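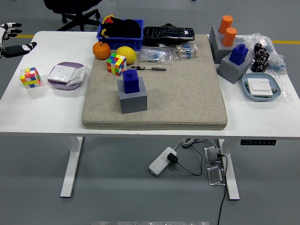

Table with mat, blue bin and fruit.

Cleaning a daypack after a muddy walk

Empty every pocket and shake the pack out upside down. Leave mud to dry, then brush it off with a soft nylon brush. Sponge the fabric with lukewarm water and a little pure soap. Detergent strips the coating on the inner face.

Mesh back panels hold salt. Rinse them twice and press with a towel; do not wring. Hang the pack by the haul loop with all zippers open, out of direct sun, for two days.

Stiff zippers: run a dry toothbrush along the teeth, then apply wax sparingly. On the Vorer 2, take out the foam sheet before washing and dry it flat.

Ghazal Kiani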